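Bread Corner and Serving Kit: Progress Report
11 Oct 2025

Hello again, and sorry this one is a bit longer than the April report. There's more to tell! When I last wrote we had a signed agreement, a stack of flattened boxes and not much else. Now we have a corner that looks like a place where bread gets packed and handed over, and I've finally stopped carrying the supplies back and forth in my car.

Quick reminder of what the grant covers: the fit-out of the packing corner at Plova, the trays, bags and tongs, and a written routine so that anyone can pick up a shift without me hovering. The bread itself comes from Kolář and isn't charged to you.

Where we are with the space

The wallpaper is up on the walls (big pale flowers, ferns, a brown background) and I love it more than I expected to. It was the cheapest of the three rolls we priced, and I had been bracing for something dreary. The floor I left alone. It's scuffed and speckled and has paint on it from before our time, and the quote for resurfacing came in at more than the whole fit-out budget, so I crossed it off and moved on. We sweep it. Crumbs show up on it right away, and I've decided to count that as helpful.

On the back wall we hung a wire-mesh basket with five compartments. I'd wanted shelves, but the basket was quicker to put up and it keeps the small stuff off the floor. Right now it holds whatever people drop into it, and sorting out what belongs in which pocket is on my list for next month.

Bags, trays and tongs

We settled on lavender plastic trays for the bread. They have rounded corners, so they wipe clean without crumbs packing into the edges, and they're light enough to move with one hand when you've got a bag in the other. I ordered 14 from Drukico and all of them arrived in good shape. The long loaves get a clear plastic bag and go on the tray. Rolls go into paper gift bags with white paper as a liner — this was a late change from the plain brown sacks in the proposal. The gift bags have rope handles, which people find much easier to carry, and the cartoon print makes them look like a present. The difference in price was small and I covered it from the printing line.

Tongs took longer to choose than anything else. We wanted one pair that could lift a soft roll without squashing it and also get underneath something flat, and most of what we tried did one of those jobs well and the other badly. The pair we went with is stainless steel with plastic ends, a slotted spatula head on one arm and a slimmer tip on the other.
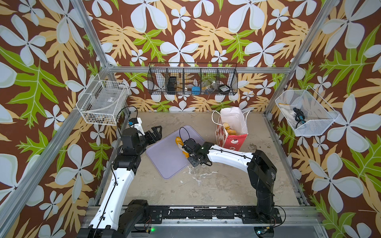
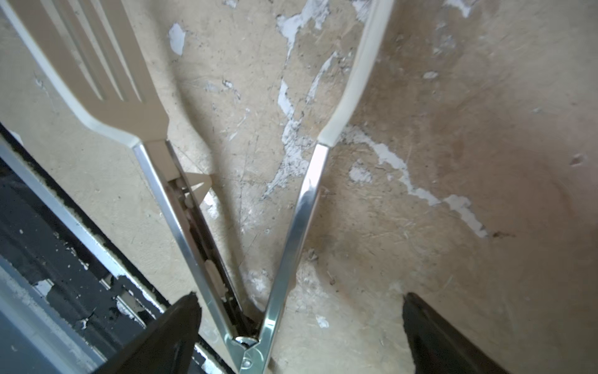
What still needs work

Three things, and none of them are scary.

First, crumbs. The rolls shed a lot when the bags get filled in a hurry, and we need to fill over the tray every time. I've put that into the routine in capital letters. I'd also like a second dustpan, because the first one keeps wandering off to the main kitchen.

Second, the tongs need a home. They should hang or stand somewhere clean between batches, and so far we haven't picked the spot. A hook on the rail above the basket is the simplest idea and I'll price it this week. I'm also ordering spare pairs so there's always one in the wash.

Third, the clear bags. The ones from Kilex are a little short for the longest loaves, so the end of the bread pokes out. It doesn't bother me much, but a longer size exists and I've asked for samples before we commit to another carton.

The written routine

Draft three is done and it fits on one page. It covers washing hands, laying out the tray, bagging the loaves, lining and filling the gift bags, and wiping down at the end. I tried it out on a few people who'd never seen the corner, and the part everybody stumbled on was the order of lining and filling (they kept reaching for the rolls first), so I've moved that step up and made the type bigger.

Money

We're within budget. The wallpaper and the trays came in under, the tongs came in a little over, and the flooring money was never spent. I'd like your okay to move 20 percent of that flooring line into bags and liners, which will carry us well into the spring. If you'd prefer it stay put until the year-end review, that's fine too — I'd just need to order the longer bags in a smaller lot.

Coming up next

Before the next report I plan to get the hook up, label the basket pockets, test the longer bags and have the final routine laminated and on the wall. Receipts are in the shared folder, sorted by supplier. If you want to come by and see the corner for yourself, please do! Mornings are best, when the bread has just come in.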